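Chapter 4
Coffee by the Cup: Serving Hot Drinks in Shared Premises

Learning aims

By the end of this chapter, learners should be able to prepare a drinks point for service, choose a suitable cup, fill it safely and leave the drip tray fit for the next user. The chapter supports Unit 2 of the Brulbridge Certificate in Catering Support and should be read together with the notes on water quality on page 116.

4.1 The drinks point

In many offices, clinics and colleges, hot drinks are no longer brought round on a trolley. Staff and visitors help themselves from a small machine placed on a table or counter. The person in charge of the drinks point must keep it clean, stocked and safe throughout the day.

The table should have a smooth, pale surface on which spills show at once. Cups are kept within easy reach, and nothing is stored on top of the machine. Floors near the table should be checked whenever the table is wiped.

4.2 The cup and the tray

A cup must stand level before any coffee is drawn. It is placed on the slotted part of the drip tray, directly under the outlet, and it remains there until the flow has ended. Clear glass allows the level of the coffee to be judged from the side, though it passes heat to the hand more quickly than thick china. Ribbed glass gives a firmer grip than plain glass.

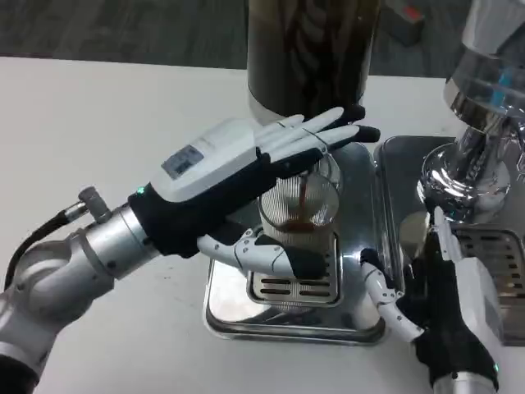
4.3 Care of the drip tray

The slots let stray drops pass through and keep the foot of the cup clear of spilt coffee. Stainless steel trays are washed in warm water with a mild detergent, rinsed and dried with a soft cloth. Scouring pads mark the surface and should not be used. The grate is lifted out and washed separately, with a narrow brush drawn along each opening.

Trays are emptied at the end of every session, and sooner where use is heavy. The cleaning record is signed each time.

Case study: Warneck College

Imke Baumgart supervises the drinks points at Warneck College. In June her team served 644 cups of coffee from two tables. As you read the sections that follow, consider how she might share the cleaning duties between morning and afternoon staff.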